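Home | Products | Support | Tickets | Downloads | Contact

Ticket: Alwood two-arm starter kit, left arm misses on pick
Posted 23 Apr 2022 by Cimine bench support, Abu Hammour workshop

Status: open, workaround in place

Customer is Patura, kit on trial, they decide end of April whether to keep it. Job is simple enough. Push-button switches with colored caps on a white table, two arms, everything goes in a blue bin. Right arm fine from day one. Left arm closes early or closes on the cap and lets it slip.

Customer's words: "it worked in the demo." OK.

First look. Power good, both arms home without errors, firmware matches on both sides. Swapped the arm ports in the software to see if the fault follows the port. It doesn't, stays with the left arm. So not the hub.

Ran 20 picks on the left arm with the settings as shipped. 6 misses. Most were red caps lying on the side. Switches standing up with the cap on top were mostly OK, so height isn't far off. Looked more like the sensor block on the bracket was reading a little to one side.

Checked the bracket screws. One was loose, maybe a quarter turn. Tightened, reran calibration, ran 20 more. 3 misses. Better but not good enough to close this. 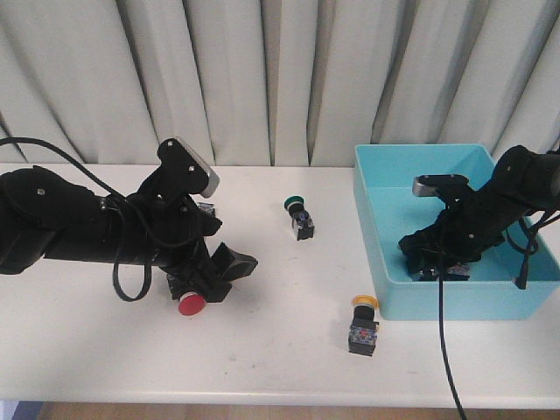
Next thing was the cable. Left arm has too much slack and when it swings out to the far side the loop can drag and pull on the wrist. You can feel it if you move the arm by hand with power off. The manual says to clip it at two points but the kit only ships with clips for one arm (!!). Asked the parts desk, they say both arms should have them. So either a packing mistake or the list is wrong. Somebody please check the other kits before they go out.

Tied the slack back with a velcro strap for a test, left enough for full reach. Reran. No misses on standing switches, one on a side-lying one. Took the strap off, misses came back. So cable is at least part of it.

Also tried:
- slower approach speed, no real change
- grip force up one step, grabs better but it pushes the switch before it closes, put it back
- curtain closed behind the table vs open. Closed is better, the sensor seems to hate the window light in the afternoon
- wiped the table, no diffrence

Not tried yet: new fingertips. The tips are blocky and the caps are round, so contact is small when the switch is on its side. Alwood lists a softer tip as an add-on. Don't want to sell Patura a part to fix something that should work out of the box, so holding off on that until the clips arrive.

Second problem, smaller. If both arms want the bin at the same time the left one waits, fine, but the wait timer is set to 57 seconds by default. Customer thought it had crashed and pulled the plug. Set it to 6, works, no bumps so far. Default should be changed imo. Setting is under Shared Area > Hold, not under Timing where you'd look for it.

For the customer till clips arrive:
1. Power off, strap the left arm cable, check full reach by hand before power on
2. Rerun calibration for the left arm only
3. Keep the curtain closed
4. Leave grip force at default pls

Clips ordered, coming with the next parts box. Will rerun the full set after and update here. Patura asked if the trial can be extended, passed that on to sales, not my call.

Comments (4)

benchuser_4
Same slack problem on ours. Strap fixed it. We got no clips at all, for either arm.

lineside
Where is the Hold setting in the older version? I only see Timing.

Cimine bench support
Older version doesn't have it, you need to update first. Back up your positions before you do, it wipes them.

tallpines
Would have been good to know that yesterday.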